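Does the Cloth Matter? Testing Streak-Free Claims in Household Cleaning
Final report, Noura Aoun and Milovan Kneževič
2018-07-29

Background

Every cleaning product we looked at promises a streak-free finish. Very few say what a streak is, how it was measured, or what kind of surface was cleaned. The Kuver leaflet claims "visibly better results" and leaves out what they are better than. We wanted to know if a person looking at a cleaned surface could tell which product had been used on it.

We had our doubts from the start, and we should admit that this may have shaped how we set things up.

Surfaces differ a lot before any cleaner touches them. Some already have a pattern that can pass for streaking, and a judge who is told to look for streaks will find them.

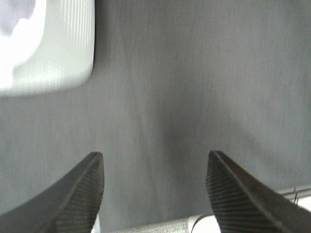 Fig. 1. Smooth dark gray surface with fine, thin streaks.

Method

We compared two store-bought sprays, Kuver and Zuvance, with plain tap water. Each was used on the same kitchen counter with the same number of wipes. Nine classmates rated the results from 1 to 7 without knowing which spray was which. We had planned on 18 raters, but exam week got in the way.

Results

Water came in second. Zuvance scored a little higher and Kuver a little lower, and the gaps were smaller than the gap between two ratings given by the same person on the same spot. In other words, our raters disagreed with themselves more than they disagreed about the products. Three of them gave every section the same score.

We don't think this proves the sprays are useless. They may do better on grease, which we did not test. It does make us doubt the ads.

The cloth is the part we handled worst. We switched to a fresh one between sprays but folded it differently each time, and a thick fold presses unevenly. 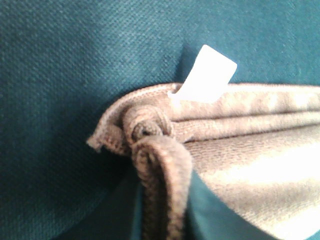 Mahnaz Heydari, after reading our draft, wrote that the fold was the least of our problems and that we should have rated the counter before cleaning it. Without a starting score, she said, second place for water means very little.

She is right, and we can't fix it now. A repeat would need a "before" rating, more raters, and a greasy surface as well as a clean one. Until someone does that, we would keep using water on the counter and save the money.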